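11 June 2019
Posted by the finishing bench, Trirnstead workshop

Oil and wax trials, second round

Picked up where the May notes stopped. The question is still which finish to use on the Gendport reading tables, and whether we can get away with wiping it on by hand instead of booking the spray room. The tops are solid and wide, and the client wants something they can patch themselves without stripping the whole surface.

Prepared the offcuts last night. All were sanded to the same grit, wiped with a damp rag to raise the grain, left overnight, then sanded again lightly by hand. I skipped the damp wipe on 2 of them on purpose. Those felt rough after the first coat, rough enough that a sleeve would catch. So the wipe stays in the procedure, even for test pieces.

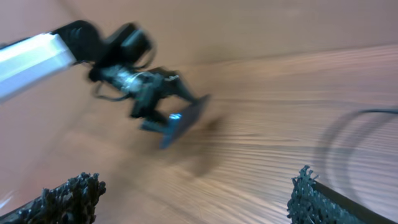 First coat was the Truneo hard oil, straight from the can. It goes on thick and needs working in with a white pad. I gave it 30 minutes before wiping off, as the label says. That was too long with the heaters on. The surface had started to grab and I had to put a little fresh oil on the rag to loosen it. Next time I'd start wiping at half that and do the boards one at a time.

Second product was the Schwerdtfeger wax oil. Thinner, smells stronger, soaks in unevenly where the grain is open. After one coat it looked patchy and I nearly wrote it off. After the second coat it had evened out and the sheen was closer to what the client picked from the sample card. Color is warmer than the Truneo – not by much, but you see it with the two side by side at the window.

Board 706 is the odd one. It came from a different stack and has a band of tight grain down one edge that takes almost nothing. I've put a pencil note on the back. If that stack ends up in the real tops we'll have to sort through it first and keep those boards for the underframes.

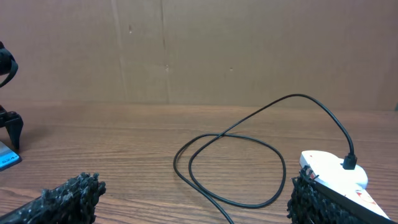

Water test: a ring of water under a glass, left over lunch. Truneo showed no mark on the boards with two coats and a faint pale ring on the board with one. Schwerdtfeger showed a ring on both, though on the two-coat board it was gone by the time I had cleaned up. Coffee was about even. Red ink went straight into everything, so we should tell the client that and not pretend otherwise.

Scratch and patch test: dragged a key across each board, sanded the spot by hand, and put on a dab of the same finish. The wax oil patch disappeared. The hard oil patch left a slightly shinier oval that I could find with the lamp held low. It may dull down as it cures. Leaving it a week before I decide.

Coverage is better than I'd planned for. I had budgeted 3 cans for the whole job and I think we come in under that with either product, as long as people stop pouring it onto the board and put it on the pad.

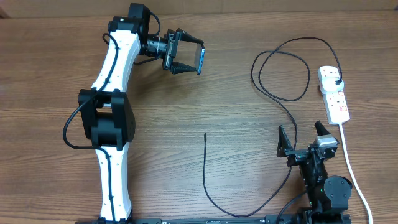
Rags: the wet ones went flat over the rail outside, then into the water bucket once stiff. There was a balled-up one in the bin by the door this morning. Oil rags heat up by themselves when they are bunched like that. Please don't do it, even with a small one. The metal bin with the lid has been moved next to the sink so there is less of a walk.

Leaning toward the wax oil with three coats on the tops, hard oil on the legs and rails where shoes will hit them. Need to check that the two can meet at a joint without a visible line. I have one mock-up corner glued and will coat it tomorrow if the clamps come off clean.

Still to do: order more white pads, ask the client about cleaning products, look at the Truneo patch again, find out where the tight-grained stack came from.

Recent entries
Oil and wax trials, first round
Moisture readings, Gendport stock
Glue line failures on the narrow tops
Resetting the fence on the small table saw
Sanding discs: what we have left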